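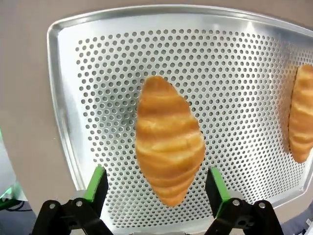 A croissant on the perforated tray.

From the Bread Table: croissants, trays and the box you bring

Many members wrote to me after the February newsletter and asked the same thing: why do the croissants from the Dilthorpe kitchen stay crisp on the bottom, and the ones they bake at home go soft before lunch? I am not a professional baker, I only take care of the pastry shelf at our exchange, but I have baked with these trays for 3 years and I will try to answer in good order.

First, the tray. In the shared kitchen we use aluminum trays with small holes over the whole floor. At home most people have a solid tray, usually dark, and they put the baking paper on it. A solid tray is not wrong. But when the butter melts a little out of the dough, it stays under the croissant and the bottom fries in it. With the holes, hot air comes also from below, and the bottom dries more evenly. You will see the difference most of all at the two ends, where the dough is thin.

The second matter is cooling, and here I think most of the trouble is made. A croissant that comes out of the oven is full of steam. If you move it directly into a box and close the lid, the steam has no place to go and the crust takes it back. Please leave them at least 30 minutes before they go into anything with a lid. If your kitchen is humid in summer, wait longer. I know it is difficult when the children stand next to you.

If you don't have a cooling rack, the perforated tray can do the same work. Let the tray become cold first, then put the croissants back on it with some space between them. In our kitchen the big one from Vodel is the best for this, it has a raised rim and the pastries do not slide off when you carry it across the room. Be careful with the washing: the holes catch small pieces of sugar, and a metal sponge will scratch the surface. Warm water, a soft brush, and dry it at once with a towel.

The third matter is the container. For the exchange table we ask everybody to line the bottom of the container. Paper is fine, a clean thin cloth is also fine. It takes the rest of the moisture and the little bit of butter, and the croissant does not stick to the steel or plastic. Put them in one layer only. I have seen boxes with two layers pressed together, and the ones below arrived flat as a letter.

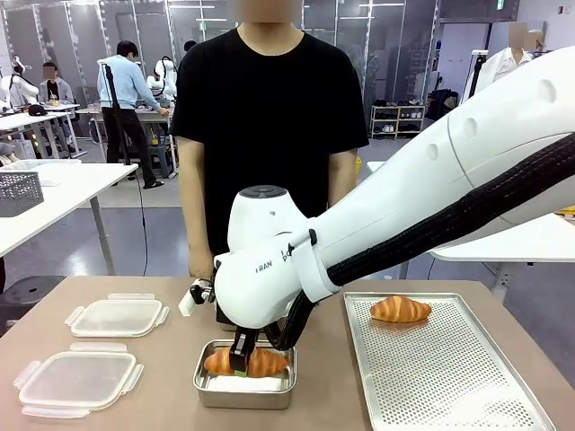 One reader, Rawat, wrote back that in her family they never close a box of croissants at all before the evening, they only lay a cotton towel over it, and that in her opinion a snap lid is good for soup and for nothing which has layers. She also asked that we stop telling people to use the refrigerator.

On the refrigerator I agree with her completely. Cold makes the crumb hard and the crust like rubber, and the butter takes the smell of everything else in there. On the lid I agree only half. For a short time at home the towel is better, yes. But for the bus, or for a table where 16 people pass with coats and bags, a lid protects the pastry, and it is also a rule of the exchange hall. My suggestion is to carry the box closed and open the lid as soon as you arrive. Put the lid aside on the table, with your name on a piece of tape, so it finds its way home again. After the last exchange we had several lids left which fit no box that we own.

To make a soft croissant crisp again, heat the oven to medium, put the croissant directly on a perforated tray without paper, and wait until you smell butter. In my oven it needs 3 minutes, in yours perhaps a little more. The microwave makes it warm but also wet, and after a short time it becomes tough.

If you want to freeze them, do it on the same day they are baked, when they are fully cold. Wrap each one separately. They can go from the freezer to the oven without thawing, but use a lower heat, otherwise the outside is dark and the middle is still ice.

For the next exchange we ask again for plain croissants and also for small savory things, because last time there was almost only sweet. Two of the perforated trays can be borrowed from the Clura cupboard next to the sink. Write in the notebook when you take one and when you bring it back, and please bring it back dry. Doors open at 9 in the morning.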